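Mirkel Hand Gripper: Set-Up Guide
Section 2. First power-up and pad check

Hi, Yolanda Arrieta here. I wrote this part after setting up more of these than I care to remember, so you get my habits along with the official steps! Have your Mirkel out of its case and the Parnon app open on your laptop before you start.

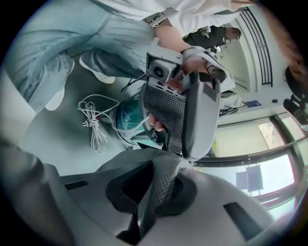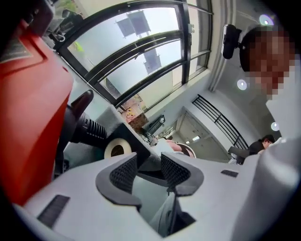 Views from the grippers' own cameras, with the dark mesh-textured padding in both.

1. Hold the gripper by the handle and squeeze it slowly, all the way, a couple of times. If it feels gritty, stop and go to Section 5.

2. Wipe the pads with a dry cloth (no alcohol, please, it eats the glue).

3. Plug in the cable and give it 50 seconds. I usually go get coffee.

4. In Parnon, click Find Gripper, then type 151 in the pairing box. Every new Mirkel ships with that code, and you can change it later under Settings.

5. Check the live view. You want the gripper body along the bottom and plenty of room above it. The curved walls and bent windows are normal with this lens!

Note: Pao-chu Ko likes to pair both grippers at once. I do them one at a time and get fewer mix-ups.

Caution: Keep loose cables away from the jaws. Don't squeeze the handle while Parnon is saving its zero point.

6. Click Save Zero and wait for the beep. The saved setting is good for 200 recordings, then Parnon asks you to do it again.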